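Tasberg Wood Color Names

A data card for the word list, version 2

Tasberg is a collection of the names people give to the colors of wood, stain and varnish. I started it after a long argument over what "honey" means on a paint can, and it has grown into something I'm really fond of! The list holds 500 names, gathered from hardware store leaflets, old furniture catalogs and letters from readers. Each name comes with its spelling variants, a plain-word gloss and a note on where it was found.

What's in a row

name – as printed, capital letters and all
gloss – ordinary color words only, such as "dark reddish brown" or "orange"
source – leaflet, catalog or letter
year – left blank if the source doesn't give one

The gloss column is my favorite part. Glossers worked from a fixed set of 91 color words and could put two or three together if one didn't do the job. Brown gets most of the work, as you'd guess, but orange turns up far more often than I expected, and the line between the two is where all the fun disagreements live.
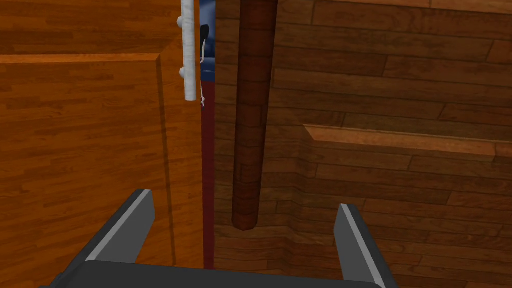

Vilhjálmur Hauksdóttir wrote in to say that orange shouldn't be a wood color at all, and that the old Talgate catalogs got by perfectly well with "light," "warm" and "red." I love this point and have added a column called plain_group for anyone who wants to sort that way. It's filled in for the catalog rows and for 100 of the letters, with the rest still to come.

Known gaps

Names from the Ureria leaflets were typed in by hand and a few spellings are doubtful (these have a question mark in the source column). Greens and grays are thin. The Hviid catalog is missing its last pages, so nothing after "Walnut, smoked" made it in – if you own a full copy, please write!

Changes

February: duplicate names merged, glosses checked again by Ingvar Eskildsen.
1st May: plain_group added.

Use

Free to copy, change and share. Please keep the source column with the names.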